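원목마루 셀프 오일 마감, 급하게 정리해봄

8월에 작은방 마루 오일 다시 먹였는데 물어보는 분이 계셔서 적어둠. 두서없음 주의. 원형이든 사각이든 쪽마루면 순서는 같음.

준비물
샌딩패드 120방, 180방, 240방
하드왁스 오일 (저는 Brilen 무광 씀)
보풀 없는 천, 넉넉히
마스킹테이프, 청소기, 방진마스크
흰색 패드 하나. 색 있는 건 물 들 수 있음

오일은 Grilura 매장에서 2통 샀고 한 통이 거의 그대로 남음. 한 통만 사도 됐을듯. 배송비 아까워서 같이 담은 게 실수.

1. 비우기
가구 전부 빼는 게 정석. 근데 무거운 건 한쪽으로 몰고 반씩 작업해도 됨. 저는 반씩 했다가 경계선 생겨서 다시 갈았음... 웬만하면 빼세요.

2. 샌딩
120방부터. 무조건 나뭇결 방향. 쪽이 좁은 마루는 방향이 자주 바뀌니까 손으로 하는 구간이 꽤 나옴. 힘주지 말 것. 끝나면 180, 240 순서로. 사이사이 청소기. 대충 하면 오일에 먼지 다 박힘.

오래된 바니시가 남아있으면 얼룩짐. 물 한 방울 떨어뜨려서 스며드는지 보면 됌. 겉돌면 더 갈아야 함.
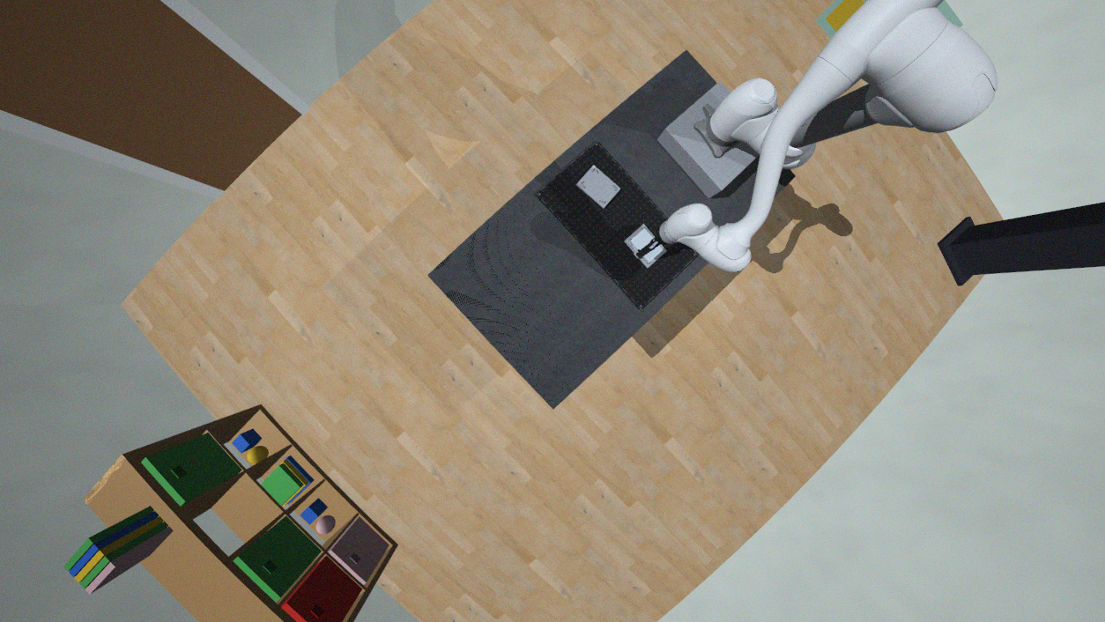 밝은 꿀색 쪽마루에 짙은 회색 테이블. 3D 렌더링.

3. 색 정하기
투명 오일도 바르면 한 톤 어두워짐. 밝은 색 그대로 가고 싶으면 내추럴 계열로. 흰 안료가 조금 들어간 거. 구석이나 남는 쪽에 꼭 테스트. 마르고 나서 보세요, 바른 직후 색 믿으면 안됨.

4. 오일 바르기
아주 얇게. 진짜 얇게. 천에 묻혀서 결 따라 펴고 15분쯤 두었다가 마른 천으로 싹 닦아냄. 표면에 고인 거 있으면 끈적하게 굳어서 고생함. 문 쪽으로 나오면서 바를 것 (저는 창가에 갇힐 뻔).

5. 건조
하루 두고 2차. 총 2회면 충분하고 많이 밟는 자리만 3회. 창문 열어두기. 양말 신고 다니는 건 다음날부터, 가구는 일주일 뒤. 러그는 더 늦게 까는게 좋음.

!! 오일 묻은 천 뭉쳐서 버리면 안됨. 저절로 불 붙을 수 있음. 물에 푹 적셔서 밀폐하거나 밖에 펼쳐서 완전히 말린 다음 버리기. 이건 꼭.

관리
물걸레는 꽉 짜서. 스팀청소기 금지. 가구 다리엔 펠트 붙이고, 테이블 옮길 땐 끌지 말고 둘이서 들기. 찍힌 자국은 젖은 천 대고 다리미 살짝 대면 좀 올라옴. 그 자리만 240방으로 갈고 오일 조금. 부분보수 되는 게 오일의 장점이라 저는 바니시로는 안 돌아갈듯.

자주 묻는 거
강마루에도 되나요? 안 돼요. 표면이 코팅이라 안 먹음.
기계 샌더 필요한가요? 작은방은 손샌더로 가능. 거실은 대여하세요. Voyle에서 빌려주는데 패드는 별도 구매였음.
냄새는? 이틀정도 남. 그 뒤론 잘 모르겠음.

2차 바르고 찍은 사진은 정리되면 추가할게요.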